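Search this site Search inspection checklists

Two-Arm Kitchen Cell – My Walk-Around Before Power On

I run through this list every morning before the Sirow cell gets power, and again after anybody changes a hand. It takes me about 3 coffees' worth of patience, so I've added comments where I keep tripping up!

[x] E-stops, both sides. Press, check, release. The one by the door is stiff again.

[x] Wrist bolts. Look for paint marks that have shifted. Left was fine, right had one I didn't like, so I put the torque wrench on it.

[x] Finger joints. Move every finger by hand, power off. I'm listening for grit – crumbs get in there like you wouldn't believe.

[x] Cable slack at the elbows. Should be enough for a full reach with no loop hanging down.

[ ] Grease, right shoulder. Due at 1000 hours and we're close. Left open until the Vasilakis cartridge gets here.

[x] Layout in the simulator matches the job sheet. Pan in the middle with the handle toward the front, cutting board to the right of it, croissant on the board.

[x] Fault log read. Only one code overnight, 361, which is the Wovness controller grumbling about a slow start. Cleared it and wrote it down.

[x] Slow run, no load, thumb on the stop button the whole time.

I'll move the grease line up to the top in September, I keep leaving it too late.

2 comments

sparebolt: Do you re-mark the paint after you torque? We had to start doing that on our Sivness arms.

gritty_gears: Soft brush for the finger joints! Air just pushes the crumbs deeper.

Shares: 3
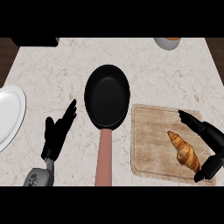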